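Lornar Home Water Softener
Installation and Owner's Guide

Section 4: First Start-Up and Programming

Complete Section 3 (Plumbing Connections) before starting this section. The bypass valve must be in the BYPASS position and the power adapter must be unplugged. If the softener is being returned to service after winter storage, begin at 4.2.

4.1 Flushing the household lines

Installation work can leave scraps of tape, flux and pipe scale in the plumbing. Flush the lines before any water enters the softener.

1. Confirm that the bypass valve is in the BYPASS position.
2. Open the main water supply slowly.
3. Open the cold tap nearest the softener. Remove its aerator first.
4. Let the water run until it is clear and no longer spits air.
5. Close the tap and refit the aerator.
6. Inspect every joint made during installation. Tighten any joint that weeps, then dry it and inspect it again.

CAUTION: Do not flush the lines through a water heater that is switched on. Follow the heater manufacturer's directions for shutting down and restarting.

4.2 Filling the resin tank

Water must enter the resin tank gradually. A sudden flow can force resin up into the control valve, and a valve blocked in this way must be opened and cleaned by a service agent.

1. Plug in the power adapter. The display shows the model code, followed by the time of day.
2. Press and hold REGEN until the valve motor starts. Wait for the word BACKWASH to appear and for the motor to stop.
3. Unplug the power adapter. The valve will remain in the backwash position.
4. Turn the bypass valve one quarter of the way toward SERVICE. Air will be heard leaving through the drain hose.
5. When a steady stream of water runs from the drain hose, open the bypass valve fully.
6. Allow the water to run until it is clear. A light brown color at first is normal with new resin.
7. Plug in the power adapter again and press REGEN once for each remaining stage until the display returns to the time of day.
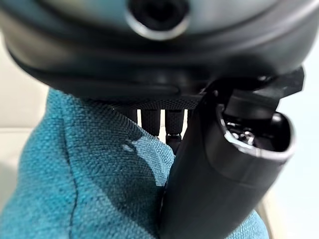

NOTE: The drain hose must end above the rim of the drain, with an air gap as required by the local plumbing code. Never push the hose down into a standpipe or connect it directly to a waste line.

4.3 Adding water and salt to the brine tank

1. Lift the lid of the brine tank and check that the float moves freely on its rod.
2. Pour 6 quarts of clean water into the tank. This is needed only at first start-up. The valve will meter the water at every later cycle.
3. Add 40 pounds of salt pellets. Use pellets sold for water softeners. Rock salt leaves a sludge that settles in the brine well.
4. Replace the cap on the brine well, then replace the lid.

Salt should be kept above the water line and below the top of the brine well. Check the level once a month. Households with a Tuhiwai iron filter fitted ahead of the softener should follow the same schedule.

CAUTION: Do not mix potassium chloride and sodium chloride in one tank. If changing from one to the other, allow the first to run down before adding the second, and alter the SALT TYPE setting as described in 4.4.

4.4 Programming the control valve

The valve will not calculate its regeneration schedule until all settings have been entered. Press MENU to move to the next setting and the arrow keys to change it. Press SET to store each value.

TIME OF DAY. Enter the present time. Check that AM or PM is correct, as an error here will move regeneration to the middle of the day.

HARDNESS. Enter the figure from the water test report, in grains per gallon. If the report is given in milligrams per liter, divide by 17.1. If the water contains iron, add the correction given on the label inside the valve cover.

PEOPLE. Enter the number of persons who normally live in the home.

REGEN TIME. The factory setting is 2:00 AM. No softened water is supplied during regeneration, so choose an hour when little water is used.

SALT TYPE. Select NaCl or KCl.

RESERVE. Leave at the factory setting unless advised otherwise by the Lornar service desk.

If no key is pressed for one minute, the display returns to the time of day and any value not stored with SET is lost.

4.5 Noise and the placement of the drain line

Regeneration produces the sound of running water and, at each change of stage, a low hum from the motor. In homes where the drain line passes behind a living room or bedroom wall, the sound may be noticed at night. Clamp the line at regular intervals with padded clips, and do not let it touch metal ductwork. Moving REGEN TIME by one or two hours is often sufficient.

Owners who have completed an installation are invited to send remarks on this guide, and a selection is printed in each edition.
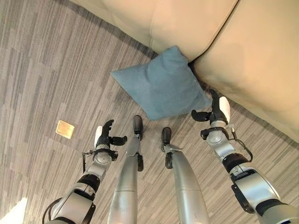

Romana Hrubý: Our drain line runs behind the sitting room, and the padded clips took care of most of the noise. I would ask you to move that advice forward into Section 3. By the time I reached 4.5 the wall was already closed up, and I had to open it again to fit them.

The recommendation has been accepted. A reference to 4.5 will be placed at the head of Section 3 in the next edition. Installers using this edition should read 4.5 before fixing the drain line.

4.6 Checking the result

1. Run the cold tap nearest the softener for several minutes.
2. Fill the sample tube supplied and add the test drops as directed on the bottle.
3. Compare the color with the card. A reading of zero to one grain is satisfactory.
4. If the reading is higher, confirm that the bypass valve is fully in the SERVICE position and that HARDNESS has been entered correctly.
5. Start a manual regeneration and test again when it is complete.

The hot water will remain hard until the contents of the heater have been replaced through ordinary use.

4.7 Start-up record

Enter the following on the card inside the front cover: serial number, date of start-up, hardness setting, salt type and name of installer. The card must be shown when service is requested under the warranty.

Guide revised August 22, 2026.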